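Skirkcombe open day: notes on the simulation bench

Home | Posts | Notes | Archive | Contact

Print this post | E-mail this post

Skirkcombe opened its automation lab to visitors in April, and I went for the afternoon session. Most of the ground floor was given over to conveyors, which I skipped. I spent my time at the simulation bench on the second floor, where Valdemar Juhl was running pick trials on a virtual arm and taking questions between runs.

The setup is modest. One six-axis model, one table, a handful of small parts, and a planner called Rondeck that the group writes in-house. Rondeck gets a target pose and a time budget of 600 milliseconds. If it has no collision-free path by then, the trial is logged as a planning failure and the next one starts. Juhl had 342 trials in the log when I sat down. He would not give a success rate, on the grounds that the grasp settings had changed twice since the morning.

What interested me was the approach phase. The planner brings the gripper to a point above the part, pauses, then descends in a straight line. The pause is 10 simulation steps and exists so the joint velocities can settle. I asked to see stills from the run and got these. 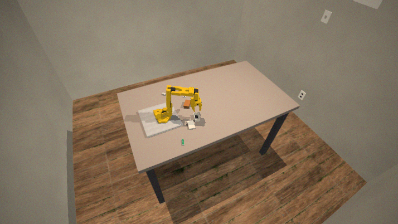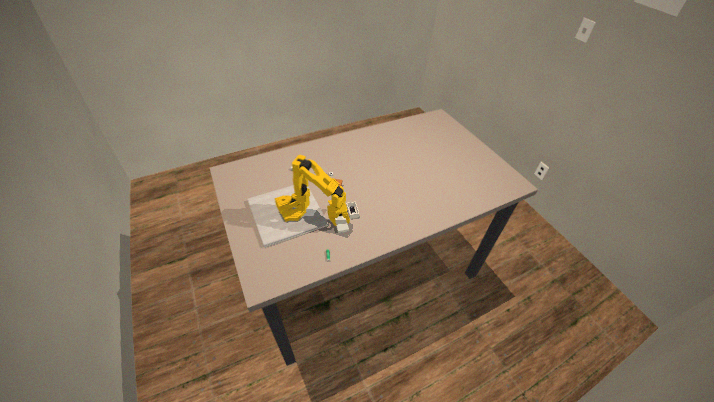 Yellow arm on its pale plate, parts on the left half of the table, the right half clear in all four. 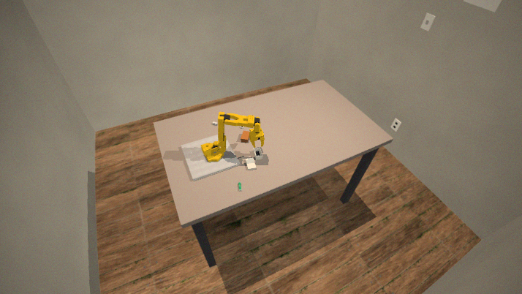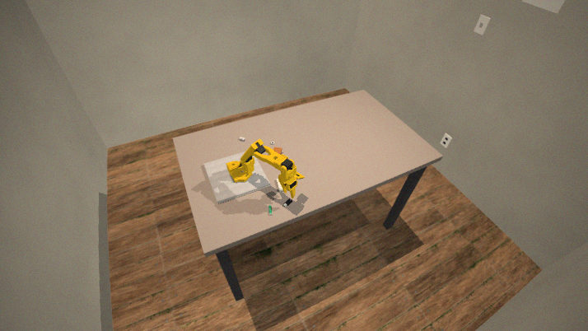
Fulvio Melis wrote in after I posted a short version of these notes, and his view is that a fixed pause is the wrong tool. He would check joint velocity directly and start the descent when it drops below a threshold, and he says his own cell at Beltinitz lost its worst placement errors after that change. I put this to Juhl by e-mail. He agrees in principle, but the fixed count makes runs comparable between versions, and he wants to keep it until the grasp model is frozen.

I have some sympathy for both positions. A threshold check needs a timeout, and then there are two parameters to tune where there was one.

Contact friction was the other topic. The fingertips use a single coefficient for every part, which Juhl called a placeholder. Per-part values are planned for version 2, along with a export of the joint log to plain text. I have asked for a copy when it is ready and will run it against my own planner.

Print this post | E-mail this post

Previous post | Next post | Back to top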